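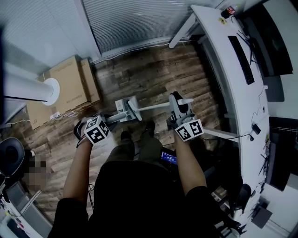
Stick vacuum on the wood floor.

Cordless stick run time on bare floors, claimed vs. measured
Forum: Floor Care > Vacuums and Batteries

subfloor_dan_not
Original poster

The Holleo manual says 60 minutes on low. I get 17 with the floor head attached. Battery fully charged, filter washed and dried, bin empty at the start. Floors are oak with a Lahtinen hardwax oil, no rugs in the test area.

The pack was replaced in September with an Inley aftermarket unit, so it is not an old battery. The original did slightly better when new, but I never timed it properly. The motor pitch stays constant until the cutoff and then it stops dead. No pulsing, no warning light.

Is this a bad pack, or is the manual figure useless for anyone who uses the roller?

ohmsandends
The manual figure is measured without the powered head. Read the footnote under the spec table. It will say something like "non-motorized tool." The roller motor is a separate load and it runs whenever the head is connected, whatever the suction setting.

Pull the head off, put the crevice tool on, run it on low and time it. If you get close to the claim, the pack is fine and your complaint is with the spec sheet.

grout_expectations
I would not let the pack off so easily. A roller on bare oak is a light load. There is no pile for the bristles to drag through. A drop of that size points to cells that don't hold what the label says, or to a roller that is binding.

Which label capacity is it?

subfloor_dan_not
Label says 2,000 mAh per cell. Roller spins by hand but it is not free. I took it for normal drag from the felt strip.

ohmsandends
Hand feel tells you little. Pull the end cap and look at the bearing on the side away from the belt. Hair gets behind the seal where you can't see it from below. Cut it out lengthwise with a seam ripper. Don't oil the bearing afterward, the oil holds dust and it will be worse in a month.

kerf_width
Two separate things are being mixed up in this thread.

One is energy in the pack. You can measure that with a hobby charger if you can reach the terminals safely. If you can't, compare run time with the head off against the original pack's run time with the head off. Same tool, same setting, same room temperature.

The other is load. Some heads raise roller current when they sense resistance. On a soft roller over a fresh oil finish the resistance can be surprisingly high, because the surface is still slightly tacky. When was the floor last oiled?

subfloor_dan_not
Maintenance coat in the spring. Dry to the touch the next day and has had socks and chair legs on it ever since. I doubt it is the oil.

grout_expectations
Agree. Hardwax is cured long before that. The tacky floor theory only works if it was over-applied and never buffed out. Wipe it with a white cloth. If the cloth stays clean and slides, forget the oil.

kerf_width
I have seen over-applied oil stay soft through a whole summer in a north-facing room. A white cloth test is fine, but press hard and drag slowly. 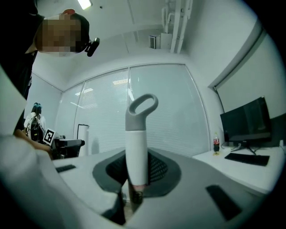

Page 2: Results with the head off

subfloor_dan_not
Ran it this morning, starting at 9:30. Pack charged overnight, crevice tool on, low setting, handle resting on a folded towel so the intake was clear.

It stopped a little short of nearly twice the run time I get with the head on. So the roller is a real load, but the pack is also nowhere near the claim.

White cloth came up clean. End cap off: there was a tight ring of hair behind the seal, packed hard. Removed it. The roller now coasts when flicked. It did not before.

ohmsandends
Good data. Retest with the clean head before blaming the pack for the rest. I still think the label claim and the manual claim are being compared too directly. The manual was written for the original pack.

grout_expectations
The pack was sold as equivalent. If the label capacity matches and the run time is nowhere close, the label is wrong. I had the same thing with an Inley pack for a different machine. They refunded it after I sent timed runs.

plinth_block
Adding a point on the head. Dimberg sells a soft roller that fits the Holleo head. Fine dust pickup on oak is better than with the bristle roller, but it draws more and it smears anything damp. I went back to bristles for the kitchen. Do not change rollers in the middle of a run time test.

subfloor_dan_not
Keeping the stock roller. Clean head retest tonight on a full charge, then a second run with the original pack, which I still have in a drawer. I will post 2 times for each pack, head on and head off.

kerf_width
Let both packs cool before recharging, and note which setting you used.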